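3.2 Enrollment desks and the renewal gap

The second site type was the walk-in desk. Stikham county runs two of them, one in the old library annex and one at the Wilumel clinic, and between them they handled most of the in-person renewals in our period. Phone renewals are treated seperately in 3.4.

We pulled 771 closed case files. Each file had a start date, a renewal notice date, and an outcome code (kept, lapsed, moved, other). Outcome codes were entered by desk staff, not by us. Where the code was blank we read the notes field and assigned one. Two coders, disagreements settled by talking it through. No kappa reported here, see appendix.

Main pattern, stated plainly: people who lost coverage at renewal were mostly still eligible. The notes say so over and over. Missing pay stub. Letter went to old address. Came in after the cutoff with everything in hand. Income over the limit shows up as a reason too, but far less often than the desk managers had told us to expect when we first met with them.

Paperwork load matters here. The renewal packet asks for proof of address, proof of income for every working adult in the home, and a signed form. For a household with one steady job this is a short visit. For a household with cash work, two part-time employers, or a grown child who comes and goes, it is not. Several files had three or more visits logged before closure. One had visits logged at both desks, because the first desk had scanned the form but not the stubs and neither could see the other's scans at the time.

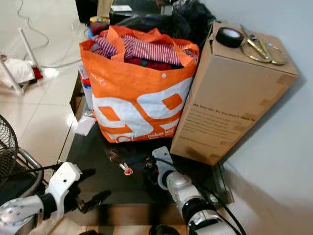
Figure 4. Tote bag packed with clothing, on a tabletop.

Afolabi, reading an earlier draft of this section, objected that we were putting too much on the packet and not enough on the notice. Her point was that a short form nobody knows is due will lapse just as surely as a long one, and that we had no measure of whether notices were opened or even recieved. She asked us to split the lapsed group by whether there was any contact at all after the notice date.

We did the split. It changes the reading some. Files with no contact after the notice look like a mail problem, and the form can't be blamed for those. Files with contact but no completion look like a paperwork problem. Both groups are large. We had been lumping them, and the earlier version of the argument leaned on the second group only. Corrected in what follows.

On timing. Notices went out in batches, and the December batch did badly against every other month. Offices closed for part of it, mail slow, people traveling. Desk staff at Wilumel had flagged this before we got there and had asked for the batch to be moved. It had not been moved by the time our data ends.

On reminders. The county tried text reminders through Climo, a scheduling tool the clinic already used for checkups and vaccine visits. First 100 households only, picked by order of enrollment, so not random, and these are the longest-enrolled families - likely the ones who already know the routine. We report the result in 4.1 but would not lean on it. Texts also went out in English only. Staff at the annex desk thought this was the main reason some families ignored them. Can't test that with what we have, language at home was not recorded in the case file until later.

Cost to the families is harder to get at. Case files do not record it. From interviews: skipped refills, a put-off dental visit, one ER bill that came during the gap and was later covered back when the case reopened. Retroactive coverage exists on paper but has to be asked for, and most of the people we spoke with had not heard of it. Desk staff had, but said they raise it only if a bill comes up. No script for it.

Limits. One county, closed files only, staff-entered codes. Open cases are left out, so very slow renewals are undercounted. Households that moved out of the county are coded "moved" and dropped, though some of those may have lapsed first and moved after. Interview group was small and came through the desks themselves, meaning people who gave up on the desks early are mostly missing from it. Section 3.3 takes up the desk staff side, using the shift logs and the staff interviews.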